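少儿科普 > 物理 > 力与机械
轮子为什么省力
2023年3月10日　文/阿姆里特·瓦雄

轮子是人类使用了几千年的装置。推车、自行车、轮椅、行李箱都靠它移动。本文说明三件事：摩擦力是什么，轮子怎样减小阻力，轮子的大小有什么影响。
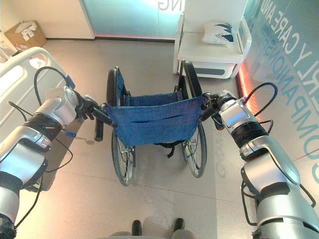 先从没有轮子的情况讲起。把一只装满书的箱子放在地上推，开始时推不动，用力加大到一定程度，箱子才会滑动。阻碍它的力叫摩擦力。两个物体的表面互相压紧，又有相对滑动或者滑动的趋势时，就会产生摩擦力，它的方向总是与这种滑动或趋势相反。

箱子还没有动的时候，受到的是静摩擦力。推力增大，静摩擦力也跟着增大，直到某个最大值。超过最大值，箱子开始滑动，这时的摩擦力叫滑动摩擦力。滑动摩擦力通常比最大静摩擦力小一些，所以箱子一旦滑起来，推着会轻松一点。

滑动摩擦力的大小由两个条件决定。一是压力，箱子越重，压力越大，摩擦力越大。二是接触面的材料和粗糙程度，在地毯上推箱子比在光滑的地板上费力。

箱子下面装上轮子以后，轮子与地面接触的部位不再滑动。轮子向前滚，轮缘上的各点依次落到地面，再依次离开。如果轮子不打滑，在接触的那一刻，最下面的那一点相对地面是静止的。这时阻碍运动的主要是滚动阻力。

滚动阻力来自形变。轮胎受压，底部会稍微变扁；地面如果较软，也会被压出浅坑。轮子每转过一段，就要重新把材料压扁一次，材料恢复原状时不能把能量全部还回来，损失的那一部分变成了热。轮子和地面越硬，形变越小，滚动阻力也越小。火车使用钢轮和钢轨，就是这个道理。

举一个数字。凯尔图姆镇的仓库里有一辆平板车，连货物共重1,000千克。假设滚动阻力是重量的百分之三，那么在水平地面上匀速推它，需要的力相当于提起30千克的东西。如果去掉轮子在地上拖，假设滑动摩擦力是重量的一半，需要的力就相当于提起500千克的东西。

轮子的中心还有轴。轮子转，轴不转，两者之间仍然有滑动，也就仍然有摩擦。早期的木车在轴上涂动物油脂，用来减小这种摩擦。后来人们在轴和轮子之间放入一圈小钢珠，滑动变成了滚动，这个部件叫滚珠轴承。钢珠外面有外圈，里面有内圈，还有一个保持架把钢珠隔开，防止它们互相碰撞。轴承里进了沙子，转动时会发出响声，阻力也会变大，需要清洗后重新加油。

接下来看轮子的大小。遇到小石块或者门槛时，轮子必须爬上去。大轮子的边缘较平缓，碰到同样高的门槛，接触点的位置相对较低，推力更容易把它带上去。小轮子碰到同样的门槛，前进的方向几乎被完全挡住。如果门槛的高度达到轮子的半径，水平的推力无论多大，都不能单独把轮子推上去，除非有人向上抬。

大轮子也有缺点。它占地方，自身较重，起动时需要更多的力。婴儿车和购物车常在平整的地面上使用，轮子可以小一些。需要经过草地或碎石路的车，轮子就应该大一些、宽一些。轮子宽，压力分散在较大的面积上，不容易陷进软土。

有些车的前轮能够左右转向，叫做脚轮。脚轮的转向轴与轮子的中心不在同一条竖直线上，轮子总是拖在转向轴的后面。推车改变方向时，地面的作用会使脚轮自动转到新的方向。倒着拉车，脚轮先要掉转半圈，车头会短暂地晃动一下。

不是所有时候摩擦力都应该减小。轮子在冰面上空转，原因就是摩擦力太小，轮胎抓不住地面。轮胎上的花纹可以排开积水，使橡胶与路面保持接触。刹车也依靠摩擦：自行车的闸皮压住车圈，车圈转得慢了，运动的能量变成热。长距离下坡以后，闸皮和车圈会发烫，不要马上用手去摸。

小实验：比较滑动与滚动

材料：一本厚书，一根橡皮筋，一段细绳，几支圆铅笔，一把直尺。

1. 用细绳捆住书，在绳子上系好橡皮筋。
2. 把书平放在桌上，拉橡皮筋，使书缓慢匀速前进。用直尺量橡皮筋的长度，记下来。
3. 把圆铅笔平行排在书下面，再拉一次，量橡皮筋的长度。
4. 换成有棱的六角铅笔，重复第3步。

橡皮筋拉得越长，说明用的力越大。每一步最好做三遍，取平均值。拉的时候速度要均匀，突然用力会使读数偏大。

词语表
形变：物体受力后形状发生的改变。
轴承：支撑转动部件并减小摩擦的零件。
半径：从圆心到圆周的距离。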